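3.2 Collecting the demonstrations

All of our demonstrations were given by remote control, with the operator sitting a little way off and steering the arm through each task from start to finish. We had tried guiding the arm by hand in August, and rather enjoyed it, but our own elbows kept getting into the recordings.
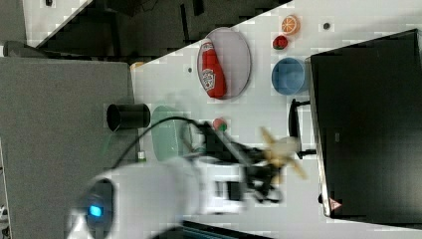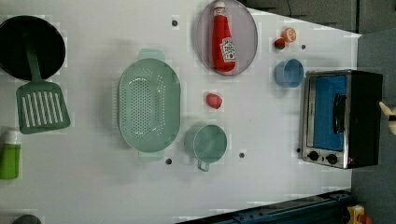 Figure 4. Toy kitchen items on the white table used for the Anham tasks.

People learning to steer an arm tend to be hasty at first, and we found it kinder to let them play for a good while before we kept anything they did. Vangelis Papadakis, who trained most of our operators, asked each of them to begin with whatever they liked best and to talk aloud as they went. The ketchup bottle lying on its plate (Figure 4) was a great favourite for these early tries, and it taught people a lot about coming down slowly on something that might roll! Once they felt at home we moved on to the recorded tasks, and in the end we kept 2,133 of the 2,236 demonstrations given. Those we dropped were mostly ones where the operator had changed their mind halfway through. A further 300, recorded with the older Kuroda controller, are treated separately in Section 3.4.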